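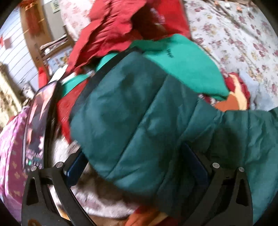 Progress report, gripper comparison work package
Prepared for the Kumumia program office
Reporting period ending in January

1. Status

The work package compares hand-held grippers for collecting garment-handling demonstrations. 2 finger designs are under test, both on the Dovatetti handle. Design A has rigid fingers with bonded pads. Design B has angular fingers with triangular cut-outs, screwed to the handle so that a finger can be changed between sessions. The handle trial is complete. Transfer to the Arketholm arm has started and is behind plan.

2. Work done

Each design was used for 300 grasps on mixed clothing: knitwear, fleece, shirts and padded jackets. Garments were left in piles on beds, in furnished rooms, and were not sorted or flattened beforehand. A grasp was logged as good if the garment cleared the pile and was held for 3 seconds.

Design A performed well on shirts and knitwear. On quilted nylon it closed on the outer shell only, and the shell slid out of the pads during the lift. Design B held quilted nylon more reliably. Its most common fault was a double pick, where a second garment came up with the first. Double picks were logged separately and are excluded from the good grasps.

3. Camera and tracking

The wide lens gives usable coverage of both fingertips through most of a grasp. Thick garments remain a problem. Padded fabric rises between the fingers and can hide a pad at closure, and the finger-width estimate then drops out. A short gap can be filled from neighboring readings. Longer gaps are flagged and the recording is set aside for review.

Fast side movements cause blur near the edge of the view. Operators have been asked to slow down on approach. No change to exposure is proposed until the lighting tests are done.

4. Controller

The Baumgartner controller was set up with the default grip profile. Closing force was set too high for thin shirts and has been reduced. The revised profile has not yet been tested on the arm with padded items.

5. Deviations from plan

The adapter plate for the arm arrived with the wrong hole pattern and was remade in house. The budget is not affected. The target of 1000 reviewed recordings moves to the next period.

6. Next period

- Run Design B on the arm with the revised grip profile
- Test a narrower pad to reduce double picks
- Complete the lighting tests
- Deliver the reviewed recordings and the fault log

Last updated: February 13, 2024

Comments

Program office: Please list double picks by garment type in the next report.

Work package lead: Agreed. The log already has the field.

Reviewer 2: Is pad wear being recorded? Section 2 does not mention it.

Related items

Dovatetti handle: assembly notes
Arketholm arm: adapter plate drawing, revision 3
Grip profile settings for thin fabrics
Fault codes used in garment trials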